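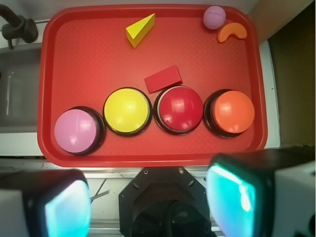 Chapter 10
Shareholders in a Professional Law Firm

By the Ogunleye Business Law editorial staff
Updated in March

10.1 Why the form of the firm matters

A law firm may be organized as a general partnership, a limited liability partnership, a professional corporation or a professional limited liability company. The title a senior lawyer holds depends on that choice. An owner of a partnership is a partner. An owner of a professional corporation is a shareholder, and the firm's letterhead and engagement letters should use the correct term.

In most states only licensed lawyers may own shares in a professional corporation that practices law. The restriction follows the shares. If a shareholder dies, retires or loses a license, the shares must be sold back to the firm or transferred to another qualified owner within a period set by statute or by the shareholder agreement.

10.2 The shareholder agreement

The agreement usually covers admission, voting, compensation, withdrawal and the price of shares on exit. Price is the term most often disputed. Some firms use book value. Others use a fixed sum reviewed each year - a simple method, but one that fails when the review is skipped.

Consider Zuller Fasirwood, P.C., a firm with 30 lawyers, 10 of whom are shareholders. Its agreement sets the exit price at book value on the last day of the prior fiscal year. A shareholder who leaves in March is paid on the earlier figure, even if a large fee arrived in February. The result may seem harsh, but courts tend to enforce a clear formula as written.

10.3 Liability

Incorporation does not shield a lawyer from claims based on the lawyer's own malpractice. It may limit exposure to the errors of colleagues and to ordinary debts such as rent. State rules differ on supervision: a shareholder who directed the work of an associate can be liable for that work. The Skesier problem on page 123 applies these rules to a lease default and a missed filing deadline.

Related chapters
Partnership by Conduct
Fee Sharing and Referral Fees
Lateral Moves and Client Files
Winding Up a Practice (page 143)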